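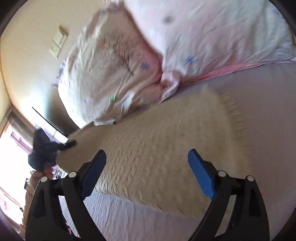

Re: [gripper-build] Pad grip on knitted fabric

Kamran Mughal wrote:
> The 70 mm pads hold a mug well enough. On a jumper they
> slide off before the fingers close. Is that the pad
> or the linkage? Both of mine have the same fault.
> Also, which spring are you using?

Kamran,

Pad, I think. The ribbed face needs to meet the cloth flat. If the inner pins sit low in the bars, the tips touch first and the knit is pushed out at the bottom. Check with the fingers wide open: both pads should lean in at the same angle. One of mine was out until I re-drilled the inner joint.

For cable knit, come down with the fingers wide on either side, press lightly into the sheet, then close. You want a fold between the pads and not a pinch of single yarn.
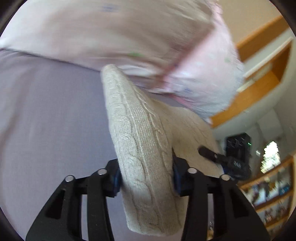
Cable knit held as a fold between both pads.

The spring is the Wokum 21, cut down by two turns. Arsalan has the stiffer one and says it marks soft wool. I have not tried it.

Still open: the second unit has more play at the outer pins than the first. I have 20 spare bushes from Trasevitz if you want a few posted.

Sohail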